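Company > Zolulura Footwear > About Us

Search the shop
Enter a style or size

About Us

Zolulura makes canvas and leather sneakers for people who walk a lot and like a bit of color on their feet! Elaine Meireles started the label after years of fixing other people's shoes, and she still sketches every new pattern herself. 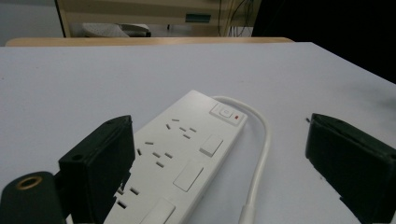
Power strip, switched on

We have 3 lines right now. Figueiredo is the low top, Gilutano is the high top with the padded collar, and Zekstead is the slip-on we wear ourselves most days (yes, even in January). 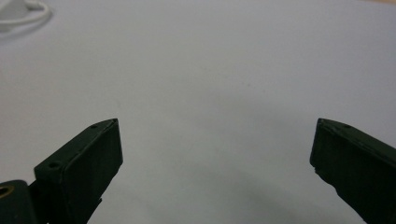
Color is where we have the most fun. A new season starts with a stack of swatches and a lot of friendly arguing, and this time we went through 13 greens before choosing two. The winner for the Gilutano is a very dark matte green, close to black in the shadows, and it looks great against a plain white surface - so the midsole stays white too.

Sizing gets the same care. Every style is tried on by wearers with narrow, regular and wide feet,
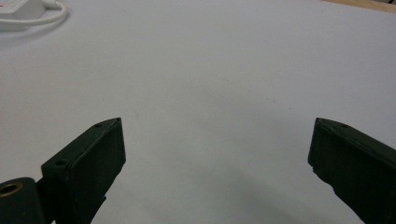
and we keep changing the last until all of them are happy. The first Figueiredo took five rounds. We made 407 pairs of it, and we still love hearing from the people who have them.

Recent
Lacing a high top for wide ankles
Caring for canvas in wet weather
Zekstead: new sizes added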